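Chapter 6
Facial Lacerations and Return to Play

Learning outcomes

After working through this chapter the reader should be able to set out the stoppage rules that apply to a bleeding player, distinguish a temporary from a permanent substitution, and complete the medical section of a match report.

6.1 The blood rule in indoor court sports

Cuts to the brow, chin and scalp are common in basketball wherever players contest rebounds at close quarters. Most are caused by an elbow or by a clash of heads. The injury is usually minor, but its effect on the game can be considerable, as play may not continue while a player is bleeding on court.

In the Skencombe League the referee stops the clock at the first dead ball after blood is noticed. The team then has 60 seconds in which to cover the wound or name a substitute. A player who leaves under the rule keeps his or her foul count and may come back at any later dead ball, provided that the bleeding has stopped and any stained clothing has been changed.

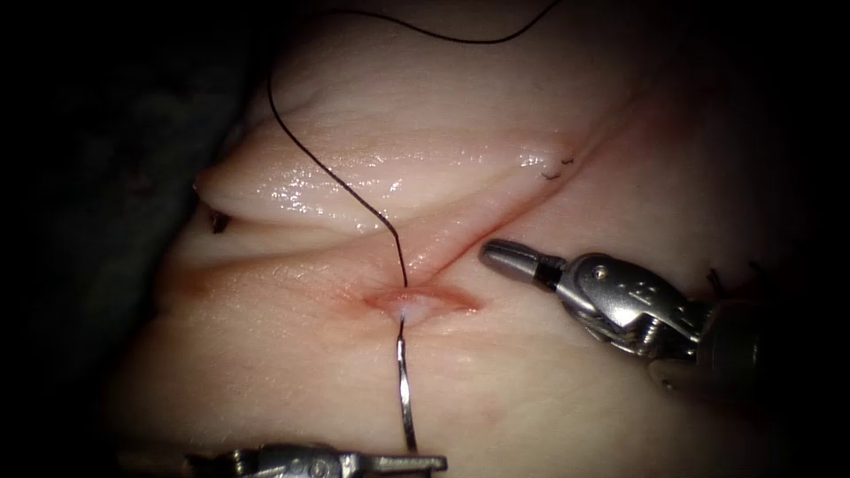 The wording of the rule dates from a review led by Kathleen Hennessy. Before it, each referee decided how long to wait, and coaches complained that a short delay in one hall became a free time-out in another. Hennessy's report drew on 965 match sheets and recommended a fixed limit, with the table official as timekeeper.

6.2 Who decides

The decision to stop play belongs to the referee. The decision to treat, and how, belongs to the team doctor or physiotherapist. The decision to let the player return is shared: the medical officer declares the player fit, and the referee checks that the dressing is secure. Wi and Geraghty (Chapter 2) discuss the disputes that arise when a coach tries to influence either party. 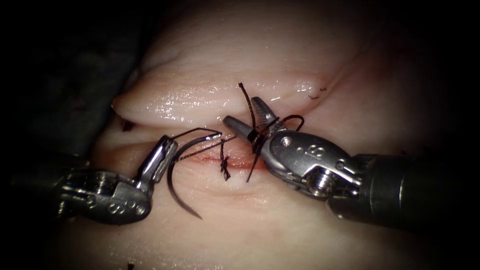
Closure at courtside differs from closure in a clinic, and the match report should record which was used. Adhesive strips are the usual choice during a game. They are quick to apply, but sweat loosens them and they often need replacing at the next break. Sutures take longer and mean a visit to the treatment room. A single tied stitch at the middle of a cut, with the line of the wound still running on to either side of the knot, is a closure in progress, and the player should be entered as "under treatment" until the medical officer signs the sheet.

6.3 Case: Penport v Pirnia

In the third quarter of an April fixture, the Penport guard Jankauskaitė was cut above the left eye. Strips were applied within the limit and she returned, but the wound reopened nearly at once. The referee, Oisín Sheehan, stopped play again and ordered a substitution. Penport protested that a second 60-second period should have been allowed. The appeal was heard by Brendan Fitzgerald, who found that the limit applies to each stoppage separately and upheld the protest on that point, but let the result stand.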